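Club notes: two hands, one bottle

I said I would keep up these notes through the term and then missed three weeks, so this one is longer than usual. The robotics club has moved on from wheels. We spent most of the fall on the arms and the hands, and now we are into the kitchen tasks for the Umgate student challenge.

The challenge is simple to read and slow to do. Each team gets a list of household jobs, and each job is scored out of 200. You lose points for drops, for squeezing things out of shape and for going over time. Our list has drinks, dishes and one laundry job that we have all agreed to leave until later.

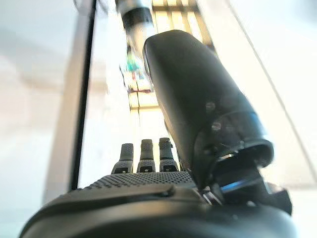 Jalmont, 6th December

We started today with the hand open and nothing in it. I like to do the slow finger checks before anything else. Each finger goes out and back alone, then the thumb, then all of them together. It takes a while and the newer members get bored, but last month we skipped it and lost an afternoon to a thumb that was reading its own position wrong.

The thumb is still the hard part. The fingers mostly do what they are told. The thumb has to come around from the side and meet them, and if it gets there early it pushes the object away. Hanne Saarela rewrote the timing so that the thumb waits for contact on at least one fingertip before it closes. Her version is 128 lines and replaced a file of mine that was much longer. I have read it twice and I think I understand it.

After the checks we went to the drinks job. The rules call for a full bottle, held upright, passed or steadied with both hands. We had been practicing with one hand because it was easier to program, and the scores were fine until the bottle got heavier. Two hands brings its own trouble – the fingers want to be in the same place. We now let the left hand settle first and bring the right one in lower down.
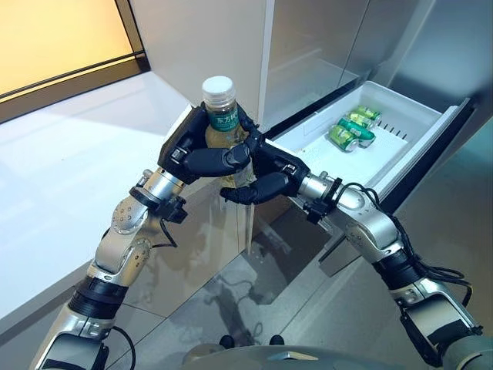 Both hands on the green tea, fridge drawer open behind.

We keep a log of every practice grasp, good or bad. The total stood at 166 when I packed up. Hanne wants 1,000 before the challenge in July, which sounds like a lot, but the log fills quickly once the setup is done. The setup is what eats the time. Cables are the other thing. I need to tie back the ones on the right arm before the next session, and I have written that on the board so I can't say I forgot.

A few people asked about joining after the holidays. You don't need to know how to code. We need people who will sit with the log and write down what went wrong in plain words, and right now that is mostly me, with bad handwriting.

Next time we try the cans. They are shorter than the bottle and I expect the two-hand grip won't fit, so we will probably go back to one hand for those and see what the new thumb timing does. Hanne has a list of changes she wants to make first and I still have to read it.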